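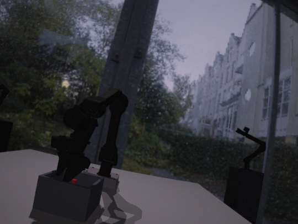

Calum Urquhart
Has anyone paid for the Skaltero manuscript report, and did it tell you anything a patient friend couldn't? I've written a comic murder story set in a village called Grosside, told by the man who mows the churchyard, and the free sample report says my opening "lacks immersive sensory grounding". I'm suspicious, as the cure seems to be the full report. My narrator is a plain speaker. If he saw a black robot arm reaching down into an open grey box, he'd say so in those words and get on with the mowing. The sample wants smells and textures in every paragraph, and wants the body found on page one instead of page 2. The whole story is only 40 pages. Do I listen or keep my money?

We use cookies to remember your settings and measure visits. Accept all / Manage choices

Dasdale Reader
I paid, in July. What came back was 53 comments, and I'd say most of them would fit any story by anybody. "Consider raising the stakes" turned up against a scene where a man is being held over a slurry pit. I did get one useful note: my narrator knew the victim's name before he'd been told it. A friend would have caught that, though mine hadn't.

On the smells, ignore it. A bloke who talks plainly is allowed to look at things plainly. I'd check whether we hear his voice in the first few lines, and I'd worry more about whether the jokes give away who did it.

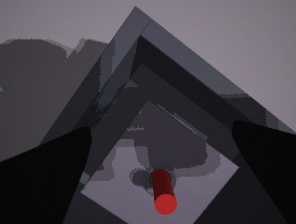 A red peg in a square grey tray.

Be wary of the star ratings on their site too. Every one I read was for the free sample.

godoy_drafts
just put the body on page one, everyone does, readers are impatient now

Moth & Biscuit
I don't buy that. Plenty of funny crime stories dawdle, and a mower who gossips for a page before he finds a corpse sounds fine to me. What would bother me is 685 words of gossip with nothing in it that matters later. Go through your first page and mark each thing that comes back by the end. If hardly anything does, the report has half a point, even if it's a point made by accident. Swap stories with someone on here before you pay anyone, and ask them where they got bored. They'll usually know the exact line.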